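Demos, week three or so

Quick one tonight, tea's getting cold. Been teaching the Tralum arm to pick small things up and put them somewhere else. Sounds easy. Isn't. You carry the gripper about by hand, do the job yourself over and over, and the recording gets turned into something the arm can copy. No joystick, no gloves. Just you, squeezing and letting go like a very patient crab.

Total so far 1258 demos. Binned 200 of them, mostly my fault. Too fast, or I dithered halfway, or swung the thing round so hard the tracking lost it. Velholm want them slow and smooth and all starting from open fingers.

All the bits are on the bed at the mo. Plaid sheet, boxes, milk cartons along the back, cable in a coil. Softer than a table, so things sink a bit and tip when you nudge them, and I want the arm to cope with that.

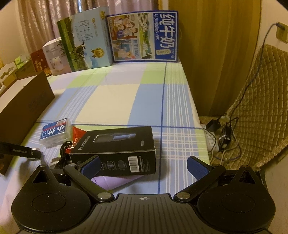

Roel De Graaf reckons I'm still overdoing the variety, and that almost 840 clean goes at one object would teach it more than a handful of goes at everything in the house. He did his last lot on the Flisteck rig by remote control and says the lag made him slow down wether he liked it or not. Fair point. I tried remote once and hated it, couldn't judge depth at all, kept closing on thin air.

So, compromise. One object per session, but move it between goes. Turn it, shove it nearer the clutter, start from a different side. Today it's small bottles and the vitamin B1 one is the main job. Come in low, fingers either side, close, pause, lift a little, pause again. The pauses matter, I kept skipping them and the arm learnt to snatch.

Also stop correcting mid grab!! If you miss, open up, back off, start agian. Or save it as a recovery demo and label it properly. I've got 7 of those, need loads more.

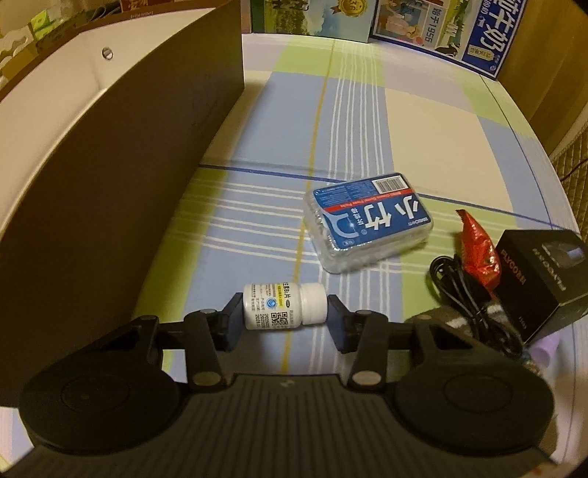
Next lot

Flat things. Dreading it. The floss box might be ok on its edge but flat on a sheet there's not much to get hold of. Surachet Jitpraphai sent me the Chuensuk notes on sliding stuff before you grip it, not read them yet. Will try in the morning. Wrist is killing me, bed.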